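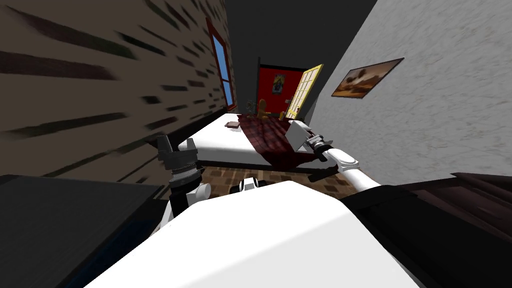 Figure 3. Rendered bedroom with a bed and a small white box on one corner.

3.2 Bedding and reported sleep quality

Households in the Dodmont survey were asked how often they changed their sheets and what they kept on or near the bed. We mailed 400 forms in July and received 303 that could be used. The remaining forms were blank or had missing pages.

Answers on sheet changes fell into a narrow range. Most people reported a weekly or two-week routine, and few gave a longer gap. Sleep scores did not differ much between these groups. Items left on the bed (Figure 3) mattered more. People who cleared the bed fully before lying down gave higher scores than those who pushed things to one side, and the gap held after we adjusted for age and household size.

Room temperature was self-reported and should be read with care. Barreto households often had no thermometer and gave a guess — we kept these answers but marked them as estimates. Those from Stestard were more complete, as most homes there have a wall unit with a display.

We did not ask about mattress age in the first form. A follow-up question was sent 2 weeks later, and roughly half of the households replied. Those answers are reported separately in Section 4.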